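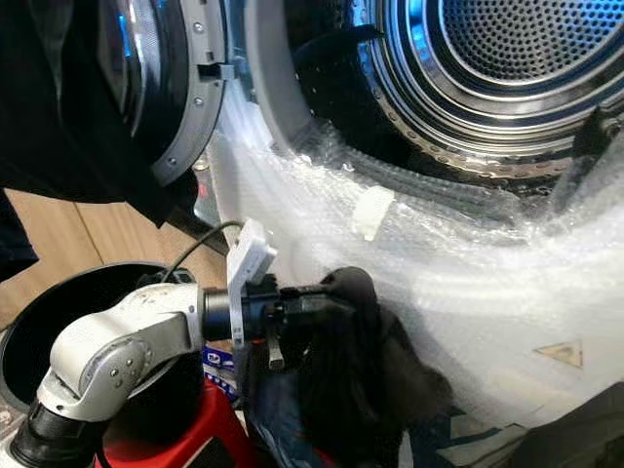 Clendel repair café finds a bigger home

The Clendel repair café is moving! After three years of squeezing toasters, trousers and table lamps into the back of the library, the monthly fix-it session will reopen in September in the old Sandhu carpet shop on the high street, with proper workbenches, far more plug sockets and a ramp at the front door.

It is wonderful news for anyone who has ever stood in the library queue with a heavy vacuum cleaner under one arm. The sessions have become so popular that people were being turned away by mid-morning, and the last one before the summer break brought in 110 items, the most the café has ever seen in a single day.

"We had people sitting on the stairs with radios on their knees," said Refugio Ochoa, who started the café with a borrowed sewing machine and two folding tables. "It was lovely, but we couldn't carry on like that. Somebody was soldering next to the picture books."

Since opening, the café has mended 832 things that might otherwise have gone to the tip. The logbook makes terrific reading – there are kettles, hairdryers and bicycle lamps by the dozen, but also a musical jewellery box, a pair of stilts and a cuckoo clock that needed four visits before it would keep time. Clothes make up a big share too, with zips far and away the most common job.

The new premises will allow the café to take on larger household machines for the first time. Washing machines and tumble dryers have always been the thing people ask about most, and the answer has always been no, as there was nowhere to put them and no water supply within reach. The carpet shop has a wide loading door at the rear and a tiled room with a sink and a drain, which the team plans to turn into a workshop for what they call "the heavy stuff".

Apolinar Orozco, who spent most of his working life mending appliances, will run that side of things. He is keen to get people past the idea that a machine is finished the moment it makes a funny noise.

"A lot of the time it's a blocked filter or a coin in the pump," he said. "Or the door seal has gone mouldy and they think the whole thing has to go. I can show you how to clean a seal in ten minutes, and then you can do it yourself for ever."

His advice for keeping a front-loader happy is simple enough. Leave the door ajar between washes, wipe round the folds of the rubber seal with a dry cloth, go easy on the detergent and run an empty hot wash every so often. He also suggests checking children's pockets, having once pulled a whole set of dominoes out of a machine, one by one.

Larger items will be by booking only, and owners will need to bring the machine in and take it home again themselves. Small electricals, clothing, toys and bikes can still be brought along on the day without an appointment. As before, repairs are free, though there is a tin on the counter and you may be asked to pay for a new part if one is needed.

Money for the move came from a grant of £3,000 towards benches and wiring, plus a sponsored walk along the Wolent canal path in which more than 100 people took part, several of them pushing broken lawnmowers. The shop itself is on a low rent for the first two years, with the option to stay on.

There will be a few extras in the new place as well. The front window is being set up as a tool library, where members can borrow drills, sanders and a carpet cleaner for a small yearly fee. Folier, the bakery two doors down, has offered to supply the cakes, and anyone who has tried its ginger loaf will know what a treat that is. There will be a reading corner for children while they wait, stocked with spare books from the library as a parting gift.

Evening classes are planned too, beginning with darning, rewiring a plug and basic bike care. Ochoa hopes younger people will sign up – two teenagers who first came in with a cracked games controller are now regular fixers, and one of them has taken over the logbook.

The team would love to hear from anyone who can sew, solder, sharpen or simply make tea. Doors will open at 10am for the first session, and names for the heavy repairs list are being taken now at the library desk.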